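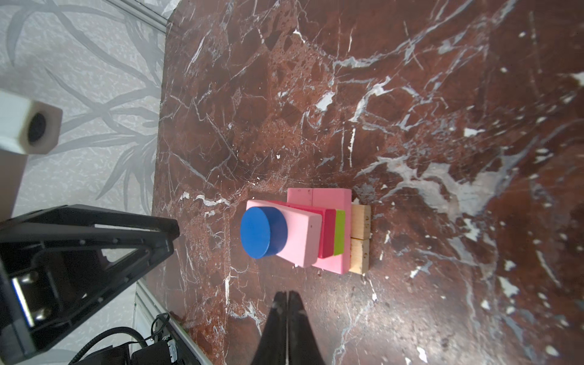
Back from the retreat

Well, the bags are unpacked (mostly) and the washing machine has had a good workout. Four days of quilting with the Vetova girls and I still have thread stuck to every jumper I own! Kalliopi Hoxha taught the curved piecing class and I finally got my seams to lie flat, after a fair bit of unpicking on the first night. My colours are all greens and greys, with a bit of mustard I pinched from Senad Kovačević's scrap bag. He says he wants it back as a cushion.

I came home with 201 hexagons cut and basted, and the pattern wants 2,000. So that's my winters sorted for a while.
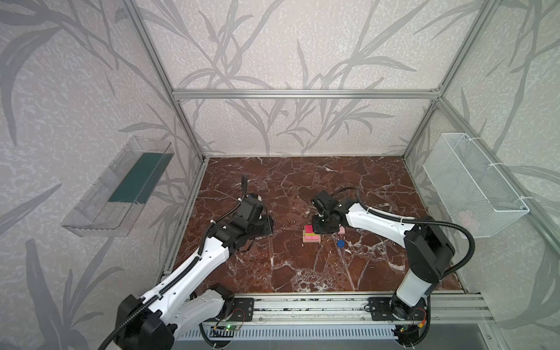

What's on the table now

The Terik sampler needs its binding, and I've promised to have it done before the guild show. I'm hand stitching the back this time - the machine and I are not on speaking terms after September. There's also the Gashi baby quilt, still in pieces in an ice cream tub, and the baby is already crawling, so I'd better get a wriggle on.

If anyone has a spare half metre of the Emeo grey with the little dots, please sing out. I've tried both shops in town and they only had the navy. Happy to swap for batiks, I've got a cupboard full of those and no plans for them at all.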